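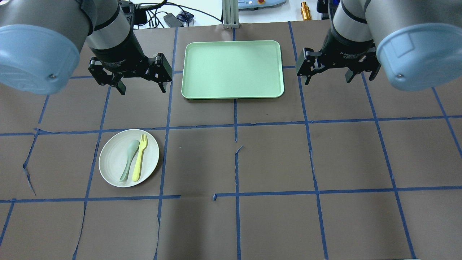
Tableware and Dining Studies Group, School of Design, Flatlow Campus
Research > Working papers > Pastel tableware > Section 3

We use cookies to remember your reading preferences. Accept / Manage settings

3. Materials and layout

3.1 The tableware

Figure 2. Tableware on the taped surface. (a) Plate with a green spoon and a yellow fork, green tray behind. (b) Bowl on the green tray, with a yellow spoon inside.

Soft pastel tableware is now everywhere in Australian share houses, childcare centres and picnic baskets, and it has had remarkably little attention in the layout literature. Most of the published work on place settings still assumes white crockery and steel cutlery. We think the coloured pieces are much more interesting! A pale spoon on an off-white plate reads differently from a bright one, and the difference matters when a person is asked to say where the spoon belongs, or whether it has been put away.

The collection was assembled by Theophilus Essien from kitchen shops and op shops over a single January, and includes trays, plates, bowls, spoons and forks. Pieces were selected for plain shapes and muted colours. Anything with a printed pattern was left out, as were lidded containers, which we intend to cover separately. The plate in Figure 2a is typical of the flatter pieces: round, off-white, slightly speckled, with a matte finish and a shallow rim. We were delighted with these plates. Under strong overhead light a glossy glaze throws highlights that compete with the edges of the cutlery, and in our pilot this made the forks in particular hard to describe.

Trays have rounded corners and a slightly raised rim. The rim turned out to be more important than we had guessed from the Prarkach pilot, where flat place mats were used and respondents disagreed freely about whether a spoon lying across the edge was "on" the mat. With a rim in place the disagreement fell away almost completely.

3.2 The surface

Brown paper was chosen for the table covering over cloth or bare benchtop. It is cheap, it can be swapped after a spill, and every colour in the collection stands out against it, including the yellows, which had disappeared on the cream cloth we tried first. Small wrinkles and marks were tolerated. A sheet was replaced only when a fold would lift the edge of a plate.

Blue painter's tape divides the paper into cells. The grid gives the coders a shared vocabulary (near row, far row, left of the line) and does no more than that. Pieces were not required to sit neatly inside a cell. In Figure 2a the tray crosses a vertical line, and it was coded to the cell that holds most of it. We recommend this rule warmly to anyone attempting similar work - our first version, in which each crossing was coded as its own category, ran to 65 categories and was abandoned by lunchtime.

3.3 Groupings

We distinguish three relations between pieces. In a *resting* relation, cutlery lies on a plate or tray and is supported along most of its length. The spoon and fork in Figure 2a are of this kind: they lie side by side on the diagonal, heads pointing the same way, with their handles nearly touching. Readers brought up on formal settings may find this untidy, but it is a very common arrangement in the household survey by Babić, and it is quick to recognise.

In a *contained* relation, cutlery is inside a bowl. In a *stacked* relation, one serving piece stands on another. The last two often occur together, and Figure 2b gives a lovely compact case, with a spoon in a bowl and the bowl on a tray. Translucent bowls deserve a special mention here. The colour of a spoon carries through the wall of the bowl, softened but still readable, so that a contained piece can be identified from the side as well as from above.

Across the full set we coded 796 arrangements, and over 20 of them could not be assigned to a single relation. These are listed in the appendix and were kept in the analysis under both headings. 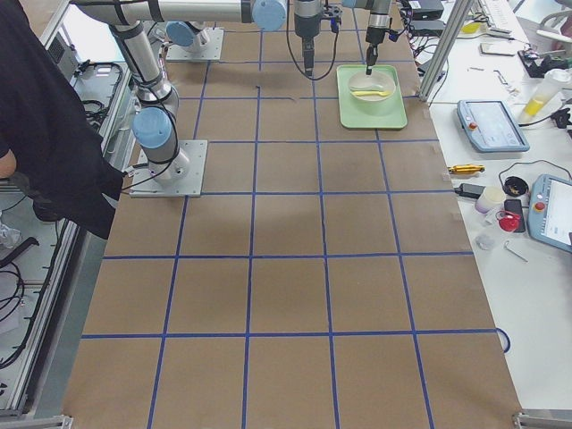
3.4 Coding procedure

Two coders worked independently from the same sheet, naming the supporting piece first, then the cutlery, then the cell. Colours were recorded in everyday words. We had planned to supply a colour chart, in the manner of the Astiditz inventory, and dropped it when both coders proved faster and more consistent without one. "Mint", "sage" and "pale green" were merged into a single green at the analysis stage.

Direction of the cutlery was noted by the head of the piece, so a fork whose tines face the far right corner is "far right" wherever its handle ends. Where a spoon and a fork shared a plate, each was given its own line on the sheet.

Contact: Tableware and Dining Studies Group, Flatlow Campus | Copyright the authors | Back to top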